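Estevham housing co-op gets go-ahead for 26 homes
23 Mar 2022

The Gillies co-op has the green light to turn the old school site on Wornumgate into 26 rental homes. Vote was last night, passed with 2 against. Work starts in August if the bank signs.

Rents will be tied to income. Tenants pay a deposit when they move in and get it back when they leave, and they elect the board that runs the place. No one can sell their unit. That last part was the sticking point for months, with some neighbors saying it would scare off families who want to build up savings. The co-op says families are most of its waiting list.

Plenty of people on that list are older and living alone, too. One retired bus driver told the meeting she has been in the same third-floor walk-up since her kids were small and now plans her whole week around the stairs. Groceries one day, laundry the next, doctor if she has to. She got the longest applause of the night.

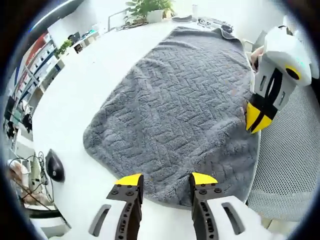 The ground floor will have a shared kitchen, a laundry room and a guest room tenants can book for visiting relatives. Three of the units are set aside for people with limited mobility, all on the ground floor, all facing the yard. The big maple stays. Parking is still being argued over, and the city wants a new drawing before it issues the permit.

A petition in favor of the plan picked up 3,772 signatures, most of them from Estevham itself. Hotomus, the builder that put in a rival bid for the site, said it would not appeal teh decision.

Applications open once the loan is signed. Forms at the Gillies office on Wornumgate, mornings only. Bring proof of income and a ID.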